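Finally made it to the Skulmont open day this afternoon and I'm still buzzing!! 7 stations, and I got happily stuck at the tabletop one for most of my visit.

Razia Sandhu ran the demo and let us ask anything. She says the fingers have done 3,000 practice grabs since October – wow.

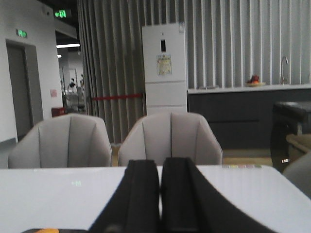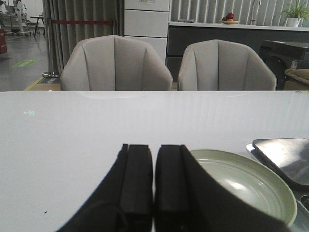
Gripper over the white table, plate and tray in the second one.

My favorite part was how patient the team was with the kids' questions. Going back next time with Siyabonga, he'd love it. Get there before 3 if you can!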